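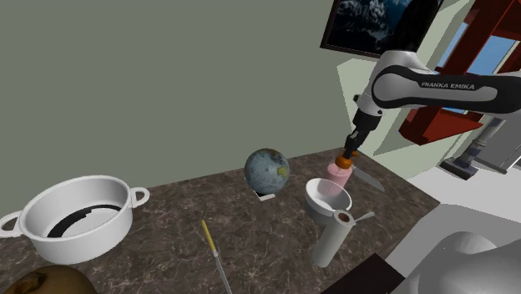
Looking after retainers, mouthguards and dentures at home
Household tips from Clidumness
30 September 2019

Anything that spends hours in your mouth picks up the same film that forms on teeth. Leave it a few days and it turns cloudy, then chalky, and it starts to smell. None of this needs special equipment to put right, but a few common kitchen habits will ruin a retainer or a denture in one go, so it is worth reading the part on water temperature even if you skip the rest.

Water temperature

Use cool or barely lukewarm water for everything. Clear plastic retainers and night guards are shaped with heat, and heat will unshape them. Water from a kettle that has been standing for ten minutes is still too hot. So is the hot tap in many houses. If you wouldn't bath a baby in it, don't put a retainer in it.

The dishwasher is out, including the top rack. So are the microwave, the radiator shelf and the dashboard of a car in summer. A sports mouthguard of the boil-and-bite sort will lose its fit the same way, and although you can sometimes mould it again, the second go is never as snug.

Daily cleaning

Rinse as soon as it comes out. Saliva that dries on plastic is much harder to shift than saliva that is still wet, and a ten-second rinse saves a good deal of scrubbing later.

Then brush it. Keep a separate soft toothbrush for the job and mark the handle with a bit of tape so it doesn't get mixed up with the others. Plain washing-up liquid is fine, one small drop, unscented if you can get it. Ordinary toothpaste is too gritty for clear plastic and for dentures. It leaves fine scratches you can't see at first, and the scratches hold stains. Whitening toothpaste is worse.

Brush the inside as well as the outside. Most people do the outside nicely and forget the grooves where the teeth sit. On a wire retainer, go along the wire gently and don't pull at it. On a denture, clean the side that faces the gum with the same care as the side that shows.

Fill the basin with a few inches of water or lay a folded flannel in the bottom before you start. A wet denture is slippery and will crack on bare enamel. This goes double for a stone or tiled surface.

Soaking

Once or twice a week is enough for a retainer. Dentures are generally soaked overnight, but go by what your own dentist told you.

Cleaning tablets: follow the packet for time and amount, and don't leave things in longer to be thorough. Check that the tablet suits what you have. Some are not meant for metal parts. Always rinse well afterwards and keep the tablets somewhere children can't reach, as they look very like sweets.

White vinegar: one part vinegar to three parts cool water, 20 minutes, then brush and rinse. Good on chalky white deposits in hard water areas. Not for anything with metal clasps if you plan to do it often. The taste goes after a second rinse.

Bicarbonate of soda: a level teaspoon in a tumbler of cool water, 20 minutes again. It won't do much for deposits but it does deal with smells.

Don't mix the methods in one glass. Vinegar and bicarbonate fizz up and cancel each other out, and you are left with slightly salty water. Never use household bleach, and never use mouthwash with alcohol in it for a long soak, which can dry out and discolour some plastics.

Use a glass or a small bowl kept for this and nothing else. One with a lid is best. Wash it every few days, as the soaking pot gets a slimy bottom long before anyone notices.

Cases

The case is often dirtier than the thing inside it. Wash it in hot soapy water (the case can take it, the retainer can't), rinse, and leave it open to dry upside down on the rack. Closing a wet retainer in a wet case is how the smell starts.

A case with holes is better than one without. If yours is sealed, drill a couple of small holes in the lid with a 2 mm bit, going slowly, and rub the edges smooth with a scrap of fine sandpaper. We did this to a Dimine case and it has been fine.

We have also used the Wunero box, which is bigger and takes a full denture. The hinge is stiff for the first few weeks. The Hosoda one has a removable tray that lifts things out of the soaking water, handy if your fingers are not what they were.

Buy a bright colour. Clear cases vanish on a bedside table.

Not losing it

The classic way to lose a retainer is to wrap it in a paper napkin at lunch and bin it with the crusts. Carry the case, always, and put the retainer in it before the food arrives. A spare case in a school bag and another in the car costs very little.

Dogs will chew anything that smells of its owner, retainers and dentures especially. Keep them on a high shelf or in a drawer.

Write your phone number on the case in permanent marker and cover it with clear tape. Nail varnish also works.

Away from home

Take a travel brush, the case and a small bottle of washing-up liquid. Where the tap water isn't safe to drink, rinse with bottled water. Keep the case in hand luggage. If you are away over December, check when your dentist closes before you go, as a broken denture in the holiday week can mean a long wait.

When to stop cleaning and ring someone

Small cracks, sharp edges, a wire that has moved or a fit that has suddenly gone tight are all jobs for the dentist. Don't use superglue. It isn't made for the mouth and it makes a proper repair harder. Don't bend a wire back yourself, and don't file a denture down where it rubs. If it is sore, ask for an adjustment, and take the denture with you even if you can't bear to wear it.

If a retainer has been out for more than a day or two and now feels tight, ring before forcing it.

Deposits that won't shift after two vinegar soaks want a professional clean. Bring it along to your next check-up and ask at the desk. Many practices will do it while you are in the chair.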